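Comparing Two Wrist Cameras Before You Commit to a Mount

Last updated February 2024

We had two small cameras to choose between for the wrist of our arm, a Virnow and a Padik, and one gripper, a Hagedorn parallel jaw. What follows is the procedure we settled on for deciding which camera to keep. You can follow it with any pair of cameras, as long as both can be fixed to the same bracket. Allow an afternoon.

What you need

The arm, with its controller powered and homed
Both cameras and one bracket that takes either
A USB cable long enough to reach past the elbow with slack
A plain background, such as a painted wall
One object with a strong flat color and one dark part
A desk lamp you can move
A notebook

Step 1. Fix the bracket

Bolt the bracket to the wrist flange, behind the gripper. Tighten it by hand first, open and close the gripper all the way, then finish with the key. If the jaws touch the bracket at full opening, move it back one hole. Ours touched the first time and left a scratch on the left jaw.

Decide now whether you want the fingertips in view. For grasping you usually do. For looking over an area before the arm moves in, a clear view is more useful. We tested both tilts and wrote the tilt down next to every picture.

Step 2. Route the cable

Run the cable along the outside of the forearm and tie it at two points. Leave a loop at the wrist big enough for the joint to turn its full range. Then jog the wrist slowly to both limits and watch the loop. Cable trouble looks a lot like camera trouble later on, and it is better to rule it out here.

Step 3. Lock the settings

Turn off auto exposure and auto white balance on both cameras. Set the same resolution and the same frame rate. If one camera has a sharpening filter, switch it off. The Padik had its filter on by default and the setting went back on after every power cycle, so check it again whenever you unplug.

Step 4. Save one pose and use it for everything

Move the arm until your object sits low in the picture with the wall above it, looking slightly down. Save the pose in the controller under a name you will recognize. We called ours WALL 1. Every comparison picture gets taken from the saved pose, never from a pose you jogged to by eye.

A chair works well as the object. You get a large area of one color, a dark area to test the shadows, and a wall to show how the camera handles smooth light. With the fingers out of view, the wrist camera gives you something like this to work from: blue backrest, black armrests, pale wall.

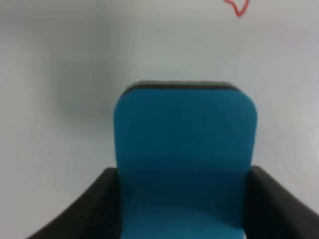
Rawiri Ngata wrote in to say that he would not judge focus on a chair at all. He tapes a printed page to the wall at the same distance, takes one picture of it with each camera, and compares the smallest line of type he can read. He also thinks most people blame the lens when the real cause is compression, and he would save at least one uncompressed picture before deciding anything.

We have since added the printed page to our own routine. Keep the chair too. Type tells you about sharpness but very little about color or dark areas.

Step 5. Take the pictures

Send the arm to the saved pose, wait until it has settled, and take 20 pictures with the first camera. Move the lamp to the other side and take 20 more. Swap the camera without loosening the bracket, let it warm up for 12 minutes, and repeat.

Step 6. Compare

Open matching pictures side by side and check the following.

Outlines. Look where a colored part meets the wall. Is the edge clean or fuzzy?
Dark parts. Can you still make out the shape of a black armrest, or is it all one patch?
Smooth areas. A plain wall should shade gradually. Blocks or bands mean heavy compression.
Small bright details. Look for anything thin and strongly colored, and see whether one camera smears it more than the other.

Step 7. Check it in motion

Run the arm between the saved pose and a second one while recording. We ran 300 moves with each camera. The Virnow dropped out once, at move 258, and when we retied the cable it did not happen again. The Padik had no dropouts, but its pictures blurred more during the fast part of the move.

What we chose

We kept the Virnow. Fulgencio Aguirre preferred the Padik for its wider view and still uses it on the second arm, which runs slower and has a Bomow controller. If your moves are slow, the blur may not matter to you.

Write the camera, tilt, exposure value and pose name on a label and stick it to the base of the arm. When the bracket comes off for cleaning, redo Steps 4 and 5 with a single picture and compare it to your old one before going back to work.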